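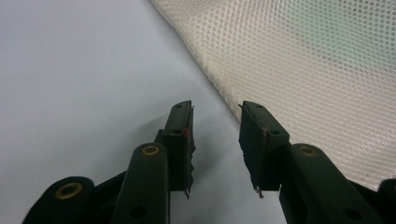
Posted in Email Marketing, Tools on October 20, 2024

Rimeck review: five months with a small newsletter tool

Quick one today, I have a launch at noon and this has been sitting in drafts way too long.

Moved our newsletter over to Rimeck back in May. Before that we were on Undberg, which did everything and charged like it. Small shop list, one weekly email, one welcome series, a cart reminder. Not complicated stuff. Paying for the big Undberg plan to send that was getting silly.

So, Rimeck. Email only. No landing pages, no SMS, no social scheduler bolted on. If you need those, stop reading, you'll hate it.

Setup

Import was easy. CSV in, match the columns, done before my coffee was. It kept my signup dates, good, because I segment on those. It did NOT keep my tags. Every tag came in as one long text field with commas in it and I had to write in to get them split out. Support did it the same afternoon but come on. Tags are the first thing anybody brings over.

Domain authentication took longer. The DNS page gives you the records with a copy button next to each one, nice, except the DKIM button copied a trailing space and my registrar choked on it. Lost most of a morning. If yours won't verify, paste it in a plain text editor first and check the end of the line.

Forms are fine. Plain. The popup one has exactly two positions and the close button is tiny on a phone. I used the inline one in the footer and on the blog and left it at that.

The editor

Best part by a mile. It's blocks, like all of them, but it's fast and it doesn't fight you. Type, hit return, keep typing. Drag an image in and it resizes it. Undo works all the way back to when you opened the draft, which I've needed more than once.

Subject line box shows you the preview text right underneath at phone width. Small thing, use it every single week. Caught so many "View this email in your browser" previews that way.

Templates are limited. There are 11 and I'd use maybe two. I made my own with our header and saved it, haven't looked at the others since.

Testing

A/B is subject line only. No testing send times, no testing the body. You pick a slice of the list, it waits, sends the winner to everyone else. The wait is fixed at four hours and you can't change it — my one real fight with this tool. We mail at 7 in the morning. Four hours later is lunch and half our readers have moved on. So I mostly test by hand now, two segments, two campaigns, compare after. Defeats the purpose.

And it picks on opens. With mail apps loading the pixels for everybody I don't trust opens for much of anything anymore. Let me pick on clicks! I asked, they said it's "on the list".
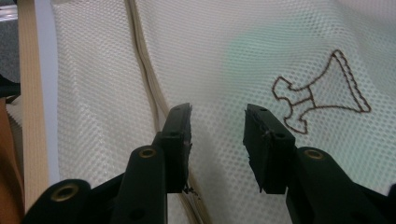 Automations

Three triggers: joined a list, got a tag, clicked a link. That's it. You can get a decent welcome series out of it. Ours is four emails over nine days and it was built in one sitting.

The cart reminder was harder. There's no store trigger so we push a tag over from Cocco when someone leaves stuff behind, then Rimeck picks up the tag. Works, mostly. Tag has to be removed again after or the person never gets a second reminder later on. Took me a few weeks to notice that one. Embarassing.

Reports

Thin. Opens, clicks, unsubs, bounces, a link by link table. You can export all of it. There's no revenue column so I put UTM tags on everything and look in analytics like it's the old days. The link table counts the same URL twice if it's used twice in an email, I like that, tells me whether the top button or the bottom button did the work. (Top button. Always the top button.)

Deliverability I can't say much about. Seed tests looked the same as before the move. Click rate didn't budge either way.

Price

Free up to 1000 subscribers, with their logo in the footer. After that it's $34 a month for our tier, no logo, unlimited sends. Unsubscribed people don't count toward the total. They did on Undberg and I was paying for a whole pile of people who'd already left. That alone covered teh time I spent moving.

No annual discount that I could find. Cancel button is in the billing page where it should be.

Who should get it

One list, one person writing, a weekly or monthly email. A client of mine, Nemside, has the same sort of setup and I put them on it too, no complaints so far apart from the popup form.

Running a big store with ten flows and predictive whatever? Stay where you are.

Staying on it through the holidays at least. Will update the post if they ever fix the A/B wait. Comments are open if you've got a better workaround for the cart tag thing, mine is held together with tape.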